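4.2 Evaluation of the Bomeck two-arm kit

The second product we reviewed was the Bomeck kit, sold as a complete package for tabletop handling work. It includes two arms, two grippers, the mounting hardware, a control computer and one year of access to the Valten software. We bought the kit at list price through the regular sales channel and told the seller nothing about the study. The software version used for all of the results in this section was the release dated 1/3/18. A later update came out while we were writing, but we did not install it.

Setup followed the printed manual. The manual is clear on mounting and power, and weak on calibration. The procedure for finding the position of one arm relative to the other is spread over two chapters that use different names for the same reference point, and our first attempt left the arms disagreeing on where the table surface was. Remo Ammann repeated the calibration with a flat metal target in place of the supplied card, and the error became small enough to continue. We used that calibration for every trial reported below.

The main task was sorting small letter-shaped pieces onto plates. We chose it because the pieces are light, lie nearly flat and come in shapes that offer few parallel edges to grip. Plates add a second difficulty, as the raised rim has to be cleared on the way in and the gripper has to open without touching it. The task is also easy to reset by hand - an operator clears the plates and scatters the pieces again - so a long series can be run without special fixtures. Figure 3 shows the work area.

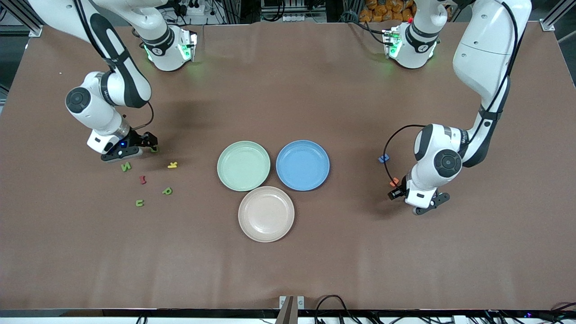

Figure 3. Work area for the sorting task, with both arms over the table, the three plates near the middle and the letter pieces on either side of them.

Each trial was one attempt to pick up a single piece and release it on a plate. A trial counted as a success if the piece came to rest fully inside the rim. If the piece was dropped, landed on the rim or was pushed away before the gripper closed, the trial counted as a failure, and the operator wrote down which of these had happened. We did not allow second attempts within a trial. The software does offer an automatic retry, and a buyer would probably leave it on, but it hides the grasp quality we wanted to measure.

We ran 2000 trials with the default settings. Of the failures, most happened at the pickup stage. Pieces with a closed loop were handled well when one finger came down inside the loop, but the planner did not look for that grasp and found it only by chance. Once a piece was off the table it was rarely lost.

We then ran a second set of 2000 trials with the slow approach option turned on. Pickup failures went down, mainly because fewer pieces were pushed away by the fingertips. The cost was a longer cycle, and the option applies to the whole motion, so the arms also move slowly when they are nowhere near a piece. A setting that affects only the last part of the approach would be more useful. The Arango kit has such a setting (Section 4.1).

Sharing the space between two arms worked, with some loss of time. The software keeps a fixed safety zone around each arm and makes one wait whenever the zones overlap. Over the plates this is often. In the second set, one arm had to wait in 934 trials. The size of the zone cannot be changed from the menu, and the manual does not list it. We asked Bomeck support about this in December and were told that the value is set at the factory.

Cable routing also needed attention. The supplied ties hold the cable at the forearm but leave the part near the wrist free to move, and its position there depends on the wrist angle. We checked it by eye at the start of each session. The Akdale kit, reviewed next, comes with a different set of clips, and we return to this point in Section 4.3.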